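Workshop > Bench care > Plira Surface Oil

Reading time: 1 minute

Plira Surface Oil is a clear, low-odour finish for worktops and benches. It comes in a 1,000 ml tin, and one tin covers 20 square metres in a single coat. Wipe on with a lint-free cloth, leave for ten minutes, then buff off the excess.

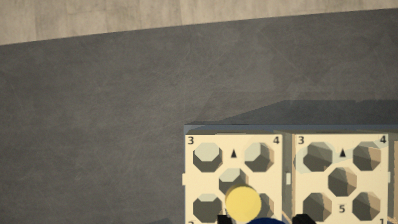 One customer in Plustbridge wrote that two coats were enough for her potting bench, but that the second needed a full night before she could put anything on it. We now print this on the tin.

Old wax must come off first. Sand bare timber to 300 grit or coarser. Do not use on lacquer. Lay used cloths flat outdoors to dry.

Order code 829. Collection from our Ellthorpe counter until 4 pm.

Contact | © Montoya Finishes, Ellthorpe | Back to top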